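Speaker notes – Folding cell at Narnard, Dollow site
Talk slot: 2:40 p.m., second room. Clicker is on the lectern. Slide numbers match the printed handout.

Slide 1. Title
Name, role, thank the organizers. I run process engineering for the finishing room at Dollow. I did not build the cell. Questions about motion planning go to Hicham Morsy, who is in the room and has agreed to this.
Do not read the subtitle out.

Slide 2. What the finishing room does
Narnard rents out workwear and flat linen. It comes back, gets washed, dried, inspected, folded, bagged. Folding and inspection used to be one job. The folder looked at both faces of a piece while handling it and threw rejects into a bin behind them. No separate inspection step appears anywhere in the old process sheet. This matters on slide 6, so say it slowly.

Slide 3. Why folding
Short version: wrist and shoulder complaints, plus a backlog every September when the school kitchen contracts restart. The peak shift last September left more than 2,000 pieces unfolded at close. We tried a second evening crew before we tried anything with motors. The crew worked but we could not staff it past October.
If asked about cost: refer to the handout, table 2. Do not do arithmetic at the lectern.

Slide 4. The Shakya cell
Shakya is our internal project name. Two arms on one tabletop, black grippers, extrusion base. White cloth in the middle between the grippers, mixed garments waiting in a basket at the back. Swirl pattern on three walls. The pattern gets a question every time. Vision is Hicham's area, pass it over.
Pause here and let people look.
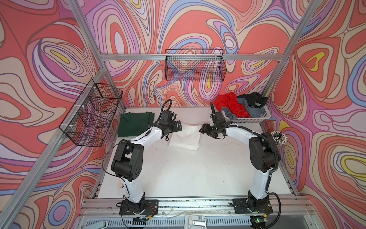

Bo-ram Do: slide 4 makes the cell sound like it takes the whole basket. Someone from a floor team will ask who sorts it before it goes in, and the answer is still a person. I'd say that on this slide instead of waiting for slide 6.

Agreed, added. Line to say: "A person sorts the basket. The cell is not fed straight from the dryer." Then go on.

Two points about the hardware:
– Both arms stand near the front edge, on the operator's side. That was a reach decision. The first layout had them at the back and the loader had to lean in between them, with the cell stopped, every time a piece slid.
– Conduits run on the outside of the links. Easy to inspect, easy to snag. We check them at shift start.

Slide 5. Rates
Our target was 284 pieces per shift, flat items only. That number came from the contract with the kitchens, nothing technical about it. A trained folder does a flat piece far faster than the cell does, and the slide shows this plainly. Leave the bar chart up. People assume the cell is there for speed, and it isn't what we bought it for.
A stalled piece is released after 90 seconds and the loader gets a light. Originally the limit was much longer and loaders would reach for the stop button well before it expired. We moved the limit to match what they were already doing.
Zureck, our scheduling software, logs every release. It does not log why. Maximiliano Aravena keeps the reasons on a paper sheet clipped beside the loading table, and his sheet is the better data source of the two. Mention that we now type it up.

Slide 6. What happened to inspection
Main slide. Take four minutes.
When a person folds, they inspect. When the cell folds flat linen, no hands turn the piece over. In the first month, rejects found at our end went down and rejects found by customers went up. For a week this was reported upstairs as a quality improvement, using only the first half of that sentence.
The fix was a separate inspection table ahead of the cell. It has its own lamp and its own chair, and it is a job now, with a name and a pay line. Gil-soo Ma and Jin-sol Shim wrote the reject criteria. Before that, the criteria existed only as what experienced folders did. Writing it down took them eleven drafts. The sticking point was gray: how gray does a white cloth have to be. We ended up with a physical reference card.
Expect the question "could a camera do it." Possibly. We have not tested it on stains and I won't guess.

Slide 7. What changed in the jobs
Go down the slide in order.
Folder, flat items: fewer hours. Remaining hours are on garments with closures, which the cell does not take.
Loader: new. Sorting, loading, clearing releases. Most complaints are about standing still. Rotation is every two hours, and the floor team asked for that interval themselves after trying one hour.
Inspector: new, see slide 6.
Cell attendant: new on paper. In practice it is a loader with extra training.
Say clearly that no one was let go and that two open positions were not refilled. Give both facts in the same breath. In the first version of this talk I gave only the first one and Jin-sol pulled me up on it afterward.

Slide 8. Handling the arms
The attendant's course had no material on the arm as an object: where to hold it, what it may rest on, which joints swing when it is unpowered. The supplier's manual assumes a technician. Our attendants came from folding and asked sensible questions we had no page for.
We wrote the page. Support the base plate and the elbow together. Never lift by the wrist, the actuators there are small. Put a clean cloth under it – lint is a nuisance but a scratched tabletop catches the linen for months. Cover goes back on before the stop is released.
The close view on this slide is for the names of the parts. Base plate, motor housing, elbow, wrist, in that order along the arm.

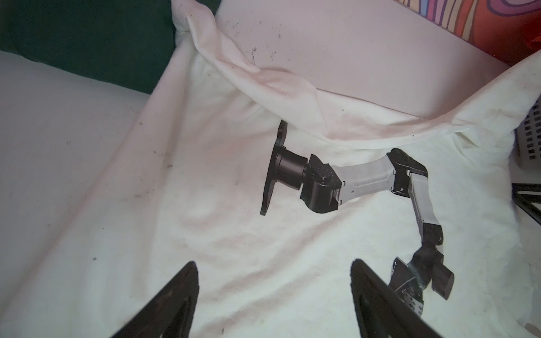
Slide 8: Arm on its side on a white sheet, gripper fingers in the foreground.

Training time went from one afternoon to two. The second afternoon is almost entirely hands-on. It was unpopular with planning, and it stays.

Slide 9. What I would do differently
Write the reject criteria first, before choosing a machine.
Time the loaders as well as the cell. We had 200 timed cycles of the arms and none of the person beside them.
Put the loading table at the right height on day one. Ours stood on blocks until spring.
Ask about rotation earlier.
Skip the last bullet if the clock is past 3:05.

Slide 10. Contact and handout
Handout has the reject card, the rotation sheet and the handling page. The handling page may be copied. The reject card is calibrated to our lamp, so copy the method and not the card.
Hand over to Hicham for the vision questions. Repeat each question into the microphone, the back rows can't hear the floor.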